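Piritz puts its night serum to the test, and publishes the parts it would sooner not have

Friday, April 27, 2018

Graltley – Piritz, the skin-care maker, today publishes the full results of a home-use trial of its Wondemton night serum. The results are mixed. The serum made dry skin feel more comfortable for most of the people who tried it. It did very little for lines and wrinkles that a plain moisturiser did not also do.

A press release of this sort would usually lead with the first finding and leave the second for page nine of a leaflet. We have read a good many of those leaflets, and written a few, and we no longer think they are much use to anyone standing in a chemist's trying to decide whether to part with the money.

What we wanted to find out

Wondemton has been on sale in its present form for long enough to have gathered a certain amount of folklore. Customers write to tell us that it has taken years off them. Others write to say that it is a nice cream in a heavy jar and that they feel a bit silly. Both groups are sure of themselves, and neither can settle the matter, as hardly anyone uses a serum on one half of the face and something cheaper on the other.

So that is what we asked people to do. We recruited 800 adults through shops and by post. Each was sent two unmarked pots, one for the left side of the face and one for the right, with instructions to use both every night for eight weeks. One pot held Wondemton. The other held an unscented moisturiser made up to look and feel as much like it as we could manage. Which side got which was decided by lot, and neither the users nor the people who later looked at their skin were told.

The work was run by Paquette, a testing house that does not share in our sales. We paid its fee, and readers should bear that in mind. The fee was settled before the first pot went out and did not depend on what came back.

What we found

On comfort, the serum did well. Most of those who began the trial with dry or tight skin said the Wondemton side felt better in the mornings. A smaller group could feel no difference, and a few preferred the other pot.

On lines around the eyes, the serum side and the moisturiser side both looked slightly smoother at the end than at the start. Skin that has been kept moist for weeks tends to. The gap between the two sides was small enough that we are not prepared to build an advertisement on it.

On "radiance", we have nothing to report. We asked Paquette to measure it and were asked in return what it was. After some weeks of letters back and forth we took it out of the plan. The word has also come off the box.

On dark spots, there was no difference that we could find.

Roughly 50 people dropped out before the end. Some gave no reason, some went on holiday and lost track, and some had redness or stinging that they did not care to put up with. The redness turned up on both sides of the face, though a little more often with the serum. The label will now advise trying it on the inside of the arm first, and leaving it off altogether on days when the skin is already sore.

What the trial does not tell you

Eight weeks is a short time. Claims about ageing are claims about decades, and no trial of this length can support them, whichever way it comes out. We would say the same of our competitors' trials, most of which are shorter than ours and a good deal smaller.

The people who took part also knew they were in a trial. They probably washed their faces more regularly than they otherwise would, and slept with less make-up on. That may account for some of the improvement seen on both sides. We have no way of saying how much.

Nor did we test Wondemton against sunscreen, which is a different sort of product and is worn by day. If you own neither and can afford only one, and your worry is how your skin will look in later life, buy the sunscreen. We sell one, but so does everybody else, and the cheap ones are held to the same rules as the dear ones.

What changes

From December, Wondemton will be sold as a rich night serum for dry skin. The words "anti-ageing", "renewing" and "youth-restoring" will be dropped from the jar, the box and the shop displays. We considered keeping "renewing", on the grounds that it does not mean very much, and decided that this was a reason to be rid of it.

The jar is changing as well. The present one has a thick false base that makes it look as if it holds more than it does. This is common practice in our trade, and we went along with it. The new jar holds the same amount, is visibly smaller, and costs less to post. The price will come down by £2. We do not pretend this makes it cheap.

Customers who bought the serum because of the older wording, and who now feel they were sold something else, can return it to the shop or send it back to us in Graltley for a refund. An opened jar is fine. We do ask for the receipt, or failing that a note of where it was bought.

The formula stays as it is. We were advised to announce a "new and improved" version alongside these results, to soften them. There is no new version, so we have not.

Who should buy it

If your skin is dry, if plainer creams leave it feeling tight by morning, and if you like the texture, Wondemton may suit you. The texture is pleasant and the scent is faint. Those are ordinary reasons to buy a face cream and we see nothing wrong with them.

If your skin is oily or easily upset, it is probably not for you. If you are hoping it will take ten years off, we would ask you to read the results first – and then to look hard at anything else on the shelf that makes the same promise.

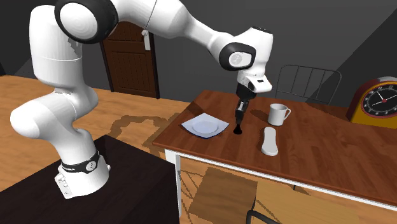 How to get the results

The full report is free. It includes the plan as written before the trial began, the changes made to it along the way, the questions put to users and the answers they gave, with anything that might identify them removed. We have printed 2000 copies for shops that stock our products, to be kept at the counter and handed to anyone who asks. A copy can also be had by post from our Graltley office.

Journalists and researchers who want the underlying figures should write to the same office and say what they want them for. We will not refuse a request on the grounds that the answer might be unflattering, but we do have to protect the people who took part, and some details will be held back for that reason.

Notes to editors

Piritz makes creams, serums and cleansers, sold through chemists and independent shops. It is based in Graltley.

Wondemton night serum is intended for use on the face and neck. It is a cosmetic and is not a treatment for any skin condition. Anyone with a rash, a changing mole or broken skin should speak to a doctor or pharmacist.

Paquette designed the trial, sent out the pots and analysed the results. Piritz supplied both products and paid for the work. Piritz saw the report before it was published and asked for two changes, both to the spelling of ingredients.

Before-and-after pictures of users' faces were taken for the assessors and are not being released. Lighting and a tilt of the chin can do more for a wrinkle than anything we make, and we would ask that stock pictures of that kind are not run beside this story either.

Samples can be sent to beauty desks on request. They come in the old jar until stocks run out.

Press enquiries: Piritz press office, Graltley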